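Workcell Simulation Project – Gallery

Student project pages, Murkby Technical College, Automation Program

The second-year automation class builds one complete workcell in simulation before anything is bolted down in the lab. The cell for this term has two arms, a shared bench and a parts feeder. Each team writes the cell layout, the motion programs and the collision checks, then submits renders and log files for review. The gallery collects work in progress from the spring term, with notes taken from the team logbooks.

Simulation runs in Lumenta, the class's in-house wrapper around a physics engine and a ray tracer. Cell layouts are plain text files. A team that moves a bench edits one line and reruns the full check, which covers 141 start poses for each arm. A layout passes when no pose produces contact between links, bench or feeder.

Cameras are placed by the teams. The assignment asks for one overhead view with a clear line down to the floor, because floor tiles give a quick visual check on scale and on camera tilt. Renders for the logbook are made at 20 samples per pixel. Final renders use 700 and are left to run overnight on the Tromitz machines in the back of the lab.

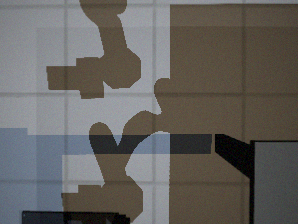 Overhead view, simulated. Flat brown arm silhouettes over the tiled floor, with a blue translucent area at lower left. Grain is visible on the tiles.

Review notes on overhead views, all teams:

Grid lines should run parallel to the borders of the render. If they do not, correct the camera rotation before adjusting anything in the layout file.

Flat color is acceptable in a logbook render. Joint outlines must still be readable, as the reviewers compare them with the pose listed in the log.

Translucent overlays darken whatever they cross. Set the opacity in the view file and record the value. Two teams lost marks in April for overlays with no recorded opacity.

Shadows stay on. A shadow edge on the floor is often the first sign that an object has been placed at the wrong height.

Motion programs are graded separately. Each team runs a pick and place cycle 3000 times with small random offsets on the part position, and reports the number of missed picks, the longest cycle and the smallest distance recorded between the two arms. The random seed goes in the header of the log. Runs without a seed are returned.

The most common fault this term was a wrist joint passing through its limit on the return move. The usual fix was an extra waypoint above the bench, at a small cost in cycle time. One team reversed the order of the return moves and kept the original time – their program is in the shared folder under Zomoden, the name of the reference cell.

Layout files, view files and logs are kept on the class server until the end of August. Renders from the final review will be added to this page when grading is complete.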